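Clallska Grip Pads (set, green)

**What you get:** two pads, a strip of adhesive backing, five spare screws
**Fits:** the black linkage gripper from our shared workshop build, plus most two-finger parallel grippers with flat fingertips
**Page updated:** Apr 29, 2022

Hi, I'm Elie Awad, and I make these at the Pirkstead shared workshop, where a bunch of us have been building a two-arm bench that packs and tapes cardboard boxes. I started making pads because everything I bought was either too slick or so sticky that the gripper wouldn't let go of the flap! So I poured my own, and then people at the other benches wanted some, and now there's a page.

Cardboard is a funny thing to grab. It's dusty, it bends when you least want it to, and a flap never springs back to the same place twice. We still do plenty by hand, and holding a flap down while the arms sit close by is a normal part of the work for us.

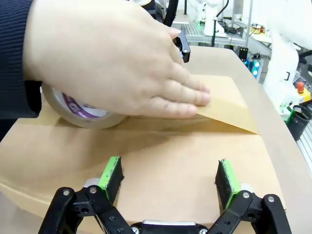 *Hand on the flap, tape at the ready, green pads below.*

The pads are soft on the face and firmer at the back, so they squash a little around an edge without peeling off the finger. They do get ugly. Mine pick up dark scuffs and specks pretty fast, and I've stopped caring, as the grip stays fine long after the looks are gone. A wipe with a damp rag is all I give them (no solvents please, they turn the face gummy).

I get asked a lot about tall panels and reaching down into a box. That was the hard one for me, too. If the fingers come in even a little crooked, one pad touches first and shoves the cardboard over instead of pinching it.

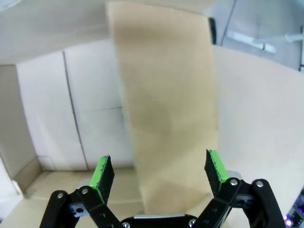
My fix was to round the top edge of the pad and let it wrap over the fingertip a bit. You can still trim it with a craft knife if your fingers are narrower than mine — go slow, and cut from the back side.

### Putting them on

1. Take the old pads off and scrape the fingertips clean.
2. Dry-fit both new pads and close the gripper by hand. The faces should meet flat.
3. Peel the backing and press each pad on from the bottom up.
4. Clamp lightly and leave it alone for seven hours. Overnight is easier if you're like me and can't stop poking at things.
5. Run your open and close positions again. The pads change the gap, so your old closing number will be off.

On our bench the arms face each other across the table, and I tune one gripper at a time with a box lying in between. Keep your stop button where your free hand can get to it. I also turn the speed way down the first time out with new pads, even when I'm sure I measured right. 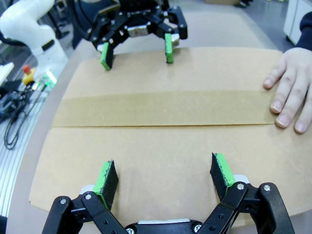

Mohandas Hegde: I put a set on my Dabbas gripper and the left one crept up after a lot of taping work. Got glue on the edge, I think. Is there a version that screws on?

There is now! Same pad with a thin plate molded into the back and two screw holes. It costs a bit more and it's stiffer, so I'd only go for it if you're pushing down on tape a lot or your bench gets warm in summer. For lifting flaps and moving empty boxes around, the stick-on kind is nicer to use, and it's the one I keep on my own build.
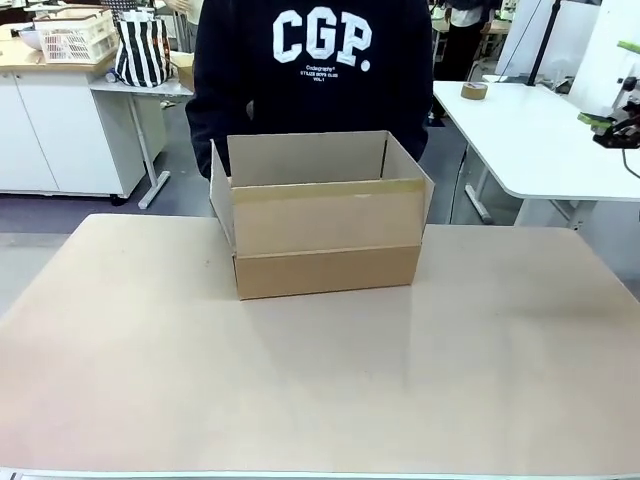 One more thing on tape. Pads and fresh packing tape like each other a little too much, so if your gripper has to touch the sticky side, dust the faces with talc first. I tried a bumpy face to get around that and it was worse at everything else, so it went in the drawer.

The next batch of the screw-on kind gets poured in June. Stick-on sets are on the shelf by the Pirkstead front door, or write to me through the workshop and tell me your finger width — I'll cut them to size before they go out.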